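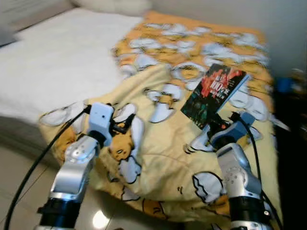

Posted by Endton Housekeeper | December 22, 2020 | Filed under: Home Office, Laundry, Storage

I've been on the town council in Endton for 16 years now, and the part I was least ready for was what it did to my house. Paper everywhere! Agenda packets on the stove, campaign signs behind the dryer, a good jacket with gravy on it the night before a swearing-in. So these are the things I do at home, in no special order.

Agenda packets. Ours run to more than 70 pages. I punch them the minute they come in the door and put them in a binder by meeting date, oldest at the back. Sticky flags go along the top edge, never the side, where they get bent in my bag. Once the minutes are approved I pull anything with my handwriting on it and recycle the rest. (Check your town's rules on keeping notes before you do this – some places want them saved.)

Yard signs. Take the wire legs off first. Wipe the plastic panels with a damp cloth and a drop of dish soap, let them dry all the way, then stack them flat with an old sheet over the top. Mine stood on end in the garage one summer and curled up like potato chips. The wires get bundled with a bike inner tube cut into loops, which grips much better than string.

The good jacket. Mine is navy wool and it gets worn to everything from the Virnness budget hearing to ribbon cuttings. I brush it down, hang it in the bathroom while I shower, and leave it alone. Gravy gets lifted with the back of a butter knife, then dabbed with cool water. Don't rub! 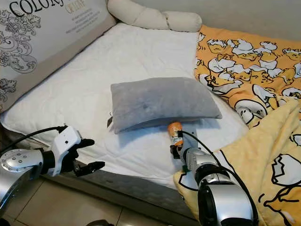 Name badges and pins are another matter, as they leave holes. I put a scrap of felt behind the lapel and pin through both, and it spreads the weight so the cloth doesn't sag. For the little holes you already have, hold a steam iron just above the fabric and scratch gently across the weave with a fingernail.

Coffee for a crowd. When neighbors come over to complain about the plowing, I make it in the big urn and use 20 level scoops. Run a full pot of plain water through afterward, while it's still hot, and prop the lid open overnight.

Old framed things. I was given a print of the 1815 town charter, and it hung over the radiator for years until the mat went brown. It's in the hallway now, out of the sun. Spray the cleaner on your cloth, not on the glass, or it creeps under the edge.

I still have to sort the binders before our March elections, and the hole punch is jammed again. A sheet of waxed paper punched a few times usually frees it up.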